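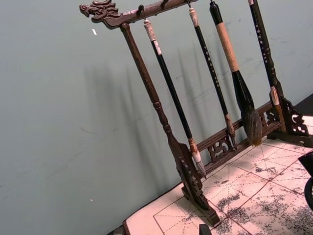
My brother and I drove four hours to see Makusent in December, and I came home with one problem I can't shake. From where we stood (left side, maybe ten rows back) the fiddle was gorgeous and the vocals were mush. I write down every show I go to in a notebook on my desk, next to the wooden brush rack with the dragon head on the end of its bar, and that night's page just says "couldn't hear a word." They're playing Grumthorpe next, 800 people standing, and I've got two tickets. Where do you stand in there if you want to hear the singing? And is the balcony worth the extra?

Kinga Antal
posted 2/4/23

Necati Yaman
Go stand by the sound desk! I've seen 47 shows at Grumthorpe (yes, I keep the stubs) and I always end up just in front of it, a bit right of center. The person mixing is hearing what you're hearing, so if the words are buried they'll usually fix it by the second song or so. The left side is bad in there, there's a big flat wall by the bar and everything bounces off it. Get there when doors open though, that spot fills up fast.

Csaba Illés
balcony is fine. saw Clender up there, row 4, loud enough

Zsófia Magyar
I'd skip the back of the balcony, the ceiling comes down low and you lose all the top end. Front two rows are lovely and you can sit through the support act, who I think is Vincze this time (do catch them, the harmonies are so good). If you two want to dance then I'm with Necati, go downstairs. And bring earplugs, the proper music kind! I hear the lyrics better with mine in.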